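Ticket: success rate on the desk-tidying task looks too good
Project: Pulen
Opened by: Songül Bilgin
Assigned to: Sinan Güneş
Status: reopened 12/15/20

Songül Bilgin
The November summary says the policy trained on hand-held gripper demos beat the teleop baseline on "put small things in the box." I reran the evaluation at Zondthorpe with the same checkpoint and got nowhere near it. Same config, same seed list. Before this goes in the write-up I'd like someone to tell me what counted as a success.

Sinan Güneş
Success = object released inside the box outline, as judged by the script. Did you recalibrate the jaw width after swapping the pads? We've seen the policy close early when the width reading drifts.

Songül Bilgin
Recalibrated twice. It does close early, but only on soft or odd-shaped items. Rigid blocks are fine. I don't think drift cares whether the object is a block.

Yavuz Başaran
Checked the script. It marks success when the jaws open above the box, and it never looks at whether the thing went in. So an object stuck to a pad, or hanging off it by a string, passes. Of the 13 wins I reviewed by eye, I'd throw out several. I also don't love that the same person picked the objects and scored the runs.

Sinan Güneş
Fair on the script. I still think the demos themselves are good. They cover awkward items, two hands, a full box. The teleop set has none of that.

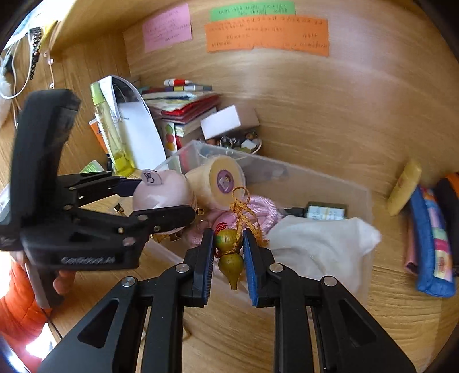
Does a more cluttered set of demos explain the better score?
It might explain part of it, but we can't tell from these numbers, as the scoring bug and the change of demo set went in together.

Erdal Akgül
Agree with the above. Also, the two sets aren't the same size. The hand-held one has 300 episodes and teleop has a good deal fewer. Anyone reviewing this will ask that first, and "the data is richer" isn't going to satisfy them. A gourd on a cord is a nice hard case, but where's the baseline on the same gourd?

Sinan Güneş
There isn't one. The teleop rig was down that week.

Erdal Akgül
Then the comparison comes out of the summary until there is.

Yavuz Başaran
Patch is up on the Orside branch. Success now needs the object at rest inside the box and both jaws clear of it. Items with a cord or loop get a manual check, as the tracker tends to follow the cord and lose the object. I reran scoring only, with no new rollouts. The gap shrinks. I'm not posting a percentage from 12 trials.

Songül Bilgin
Thanks. That matches what I saw a lot better. The early closing is still open, and I don't buy the width explanation until somebody shows me a log where the width is wrong.

To do
Cut the hand-held set to the size of the teleop set and retrain (Sinan)
Teleop demos on the same objects (Erdal)
Scoring by someone who didn't choose the objects (Yaneth Marulanda, if she has time)
Jaw width logs for every early close (Songül)

Priority stays at high. Don't quote the November number in the meantime.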